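SECTION 4. FIRST GRIP TESTS WITH THE HAND-HELD PAIR

4.1 Before You Begin

The Nudetti hand-held grippers are to be assembled and charged as set out in Section 3. Both units must be present for this section, even where only one will do the gripping. Builders working at the Uston shared workshop should sign the pair out together and return them together.

Complete the following checks on each unit.

1. Confirm that all four screws on each finger are seated flush. Use the 2 mm hex key supplied with the Dulesent hardware kit.

2. Squeeze the handle fully and release it. The fingers must open without help. If a finger sticks, return to Step 3.6.

3. Switch the unit on and wait for the indicator light to turn green. Do not begin a test while the light is any other color.

NOTE: Units from the first Mac Suibhne print run have a slightly tighter handle. This does not affect the test and will ease with use.

4.2 Preparing the Table

Tests may be carried out at any steady table at home or in the workshop. A tablecloth may be left in place if it does not slide when pushed with the palm. Objects of several kinds should be set out within reach, including at least one that crushes easily and one that is soft all over. Glass bottles and open liquids should stand well back from the working area.

CAUTION: Keep cables and loose sleeves clear of the finger linkage.

4.3 Light Grip Test

4. Hold one gripper in each hand with the fingers pointing toward the table.

5. Using the first gripper, close the fingers on a paper cup lying on its side. Apply only the pressure needed to lift it. A cup that is already crumpled is acceptable for this test and may be used again.

6. Keep the second gripper raised to the side, with its indicator light in view, while the first unit holds the cup over the near part of the table.

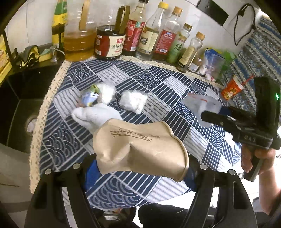
7. Hold for 19 seconds. If the cup slips, lower it, open the fingers fully, and repeat from Step 5 with the cup closer to the fingertips.

8. Repeat Steps 5 through 7 with a folded cloth or a glove, and then with a plastic bag. Thin plastic is the hardest of the three to pick up from a flat surface. Approach it from above and close the fingers slowly.

CAUTION: Do not use the grippers to lift glass or any container of hot liquid until the full load test in Section 5 has been passed.

4.4 Recording the Result

Enter the outcome for each object in the build log, together with the serial number of the unit. A result of "held" requires the full time stated in Step 7. Partial holds are to be entered as "slipped." Questions on the log should be directed to Tadhg Flanagan at the Uston bench.

Section last revised 12 Apr 2022.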